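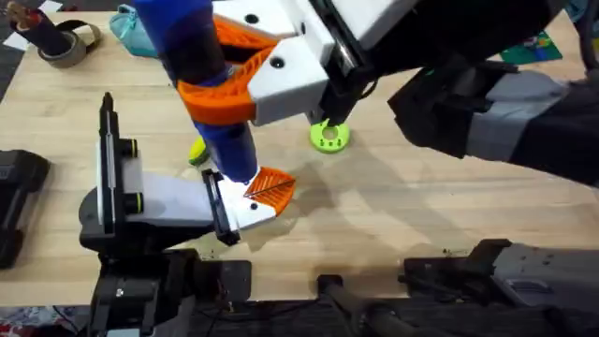 How often should I check the fingers on a two-arm bench cell?
Every 15 hours of running, and again after any job where the two grippers have had hold of the same part.

Section 6. Looking after the grippers

I look after the two-arm cell in the Hastness workshop, and I wrote this section because I got tired of answering the same questions in the corridor. It covers the soft orange fingers, the gripper bodies, and lining the two arms up so they can pass a part across without a fight. The wiring and the controller are in section 8, so please don't go looking for them here.

Before you start

You'll want the small hex driver set, a soft brush, a lint-free cloth, a spare pair of fingers and the log sheet. I keep the spares in the drawer marked Fontana (the name of our old cell, and I never got round to changing the label). Give yourself 60 minutes the first time. You'll get quicker!

CAUTION: Press the stop button and turn off the power at the wall before you put your hands near either gripper. Pausing the program doesn't count. A paused arm is still powered and can still move.

CAUTION: Some arms sag when the power goes. Send both arms to the rest position first, or hold up the one you're working on while somebody else throws the switch.

6.1 Checking the fingers

1. Open both grippers fully from the Zostent panel, then send the arms to rest and switch off.
2. Brush the crumbs and dust out of the lattice. I work from the tip back towards the body.
3. Bend each finger gently with your thumb, pressing in the middle of the gripping face. The tip should curl in towards your thumb and spring straight back when you let go.
4. Look along the ribs for white stress lines or splits. The first place to go is nearly always where the ribs meet the back edge.
5. Wipe the gripping faces with a dry cloth. If they're greasy, use a little washing-up liquid in warm water and let them dry completely.
6. Write down the running hours and anything you found.

Note: One split rib is enough to change a finger. I know it'll still pick things up. It will also twist them, and you'll spend an afternoon blaming the camera – I have done this more than once.

6.2 Changing a finger

1. Check the power is still off.
2. Undo the two screws at the root of the finger and put them in a dish. They're tiny and they roll.
3. Slide the old finger straight out. If it sticks, rock it from side to side and don't lever it against the white housing, which marks easily and can crack round the screw holes.
4. Slide the new one in until it seats, with the gripping face towards the opposite finger.
5. Put the screws back finger-tight, check the gripper closes square by hand, then nip them up. No more than a quarter turn.
6. Power up and run the open and close test from the panel. The default is 6 cycles and I've never needed more.

Don't mix a brand-new finger with a very tired one on the same gripper. The stiffer one wins and the part ends up off to one side.

6.3 Lining up the handover

Do this after changing a finger, after moving either base, or when parts start arriving crooked. Any light, straight cylinder will do as a test piece, as long as it's long enough for both grippers to reach with room between them.

1. Clear whatever you can from the middle of the table, and anything tall from the edges as well if an elbow might swing over it.
2. Set the speed to slow on both arms.
3. Let the right arm take the cylinder near the top and bring it to the handover point.
4. Bring the left gripper in from below, a little at a time, until its fingers are either side of the lower end. Stop there and look from two directions before you close anything.
5. Close the left gripper. Watch the upper fingers as you do it. If they bend or the cylinder tips, the two arms disagree about where it is, so open the left one and adjust.
6. When both can hold it with no visible twist, open the right gripper and back it away along the line of its own fingers.
7. Save the position on both arms. Both! Saving only one is the commonest mistake in this whole section.

Note: The cylinder doesn't have to be upright. Mine is usually on a slant, and that suits the reach of the arms better.

Grip force is set under Festinis > Hands on the panel. Ours is at 800 on that scale for the handover. If you've gone higher to stop a part slipping, clean the fingers and try again at the old setting.

6.4 If it still isn't right

Part slips down during the handover: dirty fingers, or the right gripper is letting go too early. Add a short pause before it opens.

Part turns as the second gripper closes: check for a split rib, then repeat 6.3 from step 3.

Gripper clicks when it closes: loose finger screws, nine times out of ten. Otherwise stop using it and leave a note on the panel.

Arm is off by the same amount every time: look at the base clamps first. Somebody leaning on the table can shift one, and no amount of adjusting the fingers will put that right. Tighten the clamps, then go back to 6.3.

Section last changed 2018-11-18. The finger check was rewritten in March and the old sheet should go in the bin.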